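Teaching two-handed tasks with hand-held grippers
Final report, Robotics Project Unit
Submitted by Sidra Dogar
Saturday, October 13, 2018

1. Background

The Clultanow lab has two arms and one teleoperation station, and the station is usually booked. My project looked at whether a student with no robotics background could record usable demonstrations without touching the arms at all. The person holds a gripper in each hand and does the task on a table. The grippers record what their fingers are facing, and an overhead view records both hands together. The software that turns this into arm motion is called Junar. It was written before I joined and I made only small changes to it.

I compared this against the older method, where the operator drives the arms remotely with a pair of joysticks. That system is called Talpur in the lab wiki, so I use the same name in this report.

2. Setup

All hand-held sessions took place at one table with a white work surface. The operator stands at the near side with a gripper in each hand. Grey triangular plates are mounted on top of the grippers. Cables run out from the back and have to be kept clear of the objects, and this caused more spoiled recordings in July than anything else. Looping each cable outward before starting fixed most of it.

I began with a warm-up task using larger objects so that people could get used to the reach of the fingers before trying the jar. 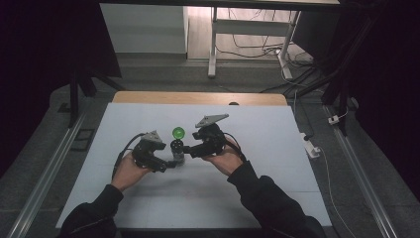 Figure 1. Both grippers at the work surface, with a green ball on top of a dark cylindrical object.

Operators were told to move at a steady pace and to pause briefly before each contact. The pause makes it easier to split the recording into steps later on. People forgot it often, mainly on the second and third attempts when they had stopped thinking about the instructions.

3. Main task

The main task used a small glass spice jar with a flip-top lid. One gripper steadies the jar and the other deals with the lid, then both let go and back away. I chose it because the two hands have different jobs and the timing between them matters. The lid is also small compared with the finger pads, so a careless approach pushes the jar over instead of moving the lid.

Each operator had 30 minutes at the table, including the warm-up. I kept 54 hand-held demonstrations after review. With Talpur I kept 31, from sessions of the same length. Recordings were thrown out if the jar fell, if a cable crossed between the fingers, or if a hand blocked the close view during contact.
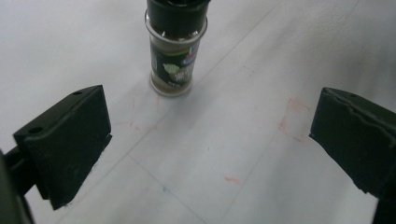
Why not just use the joysticks for everything?
They give the arm's own joint readings, so there is nothing to convert afterwards, but operators work slowly with them and struggle to feel when the lid is about to give. For a task with light contact, that slowness shows up in the learned motion as long hesitations.

The conversion step is the weak point of the hand-held method. A person can turn a wrist in ways the arm can't. Junar flags these moments but doesn't correct them, and I went through the flagged sections by hand. It took most of my August. Anyone repeating the project should ask operators to keep their elbows low from the start, as this removed a good share of the flags in the later sessions.

I also wrote a short script called Plirner, which lines up the clocks on the two grippers. Before that, the left recording ran behind the right by up to 300 milliseconds, enough to put the lid motion ahead of the hand that was supposed to be holding the jar.

4. Feedback on the method

I gave a draft of the procedure to the operators and asked what they would change. Most comments were about comfort. The grippers get heavy toward the end of a session, and left-handed people wanted to swap roles. Roles were fixed in this project so that all the recordings could be used together. 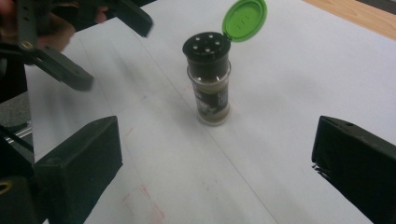
Aaliyah wrote that she would have liked to practise with one gripper first, then the other, and only then with both. She found that her steadying hand drifted whenever she was concentrating on the lid, and she didn't notice it until she watched her recordings. She suggested a playback after the first attempt.

I think this is a sensible change and have added it to the procedure in Appendix B. It costs a few minutes per person.

5. Limits and further work

Only one type of jar was used, always on the same surface, so I can't say how the results carry over to other containers. I didn't measure grip force. The next student could add a pressure pad to one finger of each gripper and repeat the lid task with the roles swapped. The finger pads should be replaced before then.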